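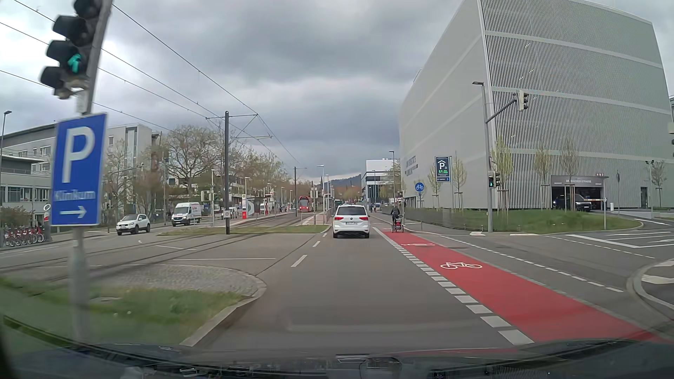
Our project examined how a small creative studio prices and schedules the color grade of a short commercial. Sutholm, the client in our exercise, asked for a 30-second film for a city bicycle called the Polen. Street material strains a grade in predictable ways: heavy grey cloud overhead, a white car, and a bright red cycle lane that clips early when saturation is raised. Skin tones were left to a second test.

Grading was split between two workstations. Selim Ersoy built the base look in Vellex and Bình Đỗ matched the remaining shots to it. Radek Vlček kept the time log. The budget allowed 2,000 euros for post-production, of which 300 was reserved for client revisions.
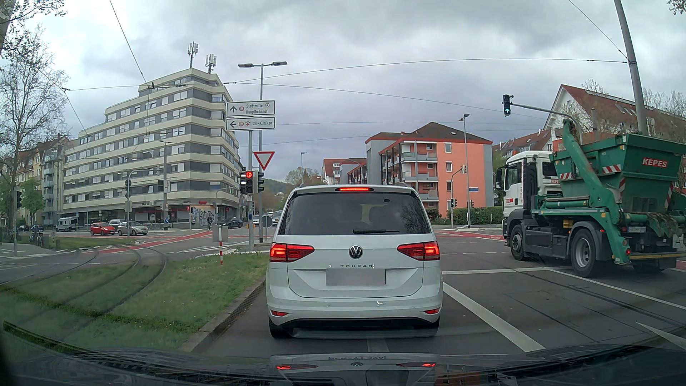 The final cost came to 2,290 euros. The reserve was used up in the first revision round, when the client side (played by Trí Doãn) asked for a warmer version after the base look had been approved. Each shot then had to be matched again by hand, as the first set of corrections had been saved per clip and could not be moved to the new look.

Two changes are proposed. Approval of the base look should be given in writing before matching begins. Corrections should be stored in groups, with the look on a separate layer above them.

The sound mix was outside the scope of this report and is covered by the second group.

Supervisor: Britt-Marie Ljungberg
Submitted March 5, 2019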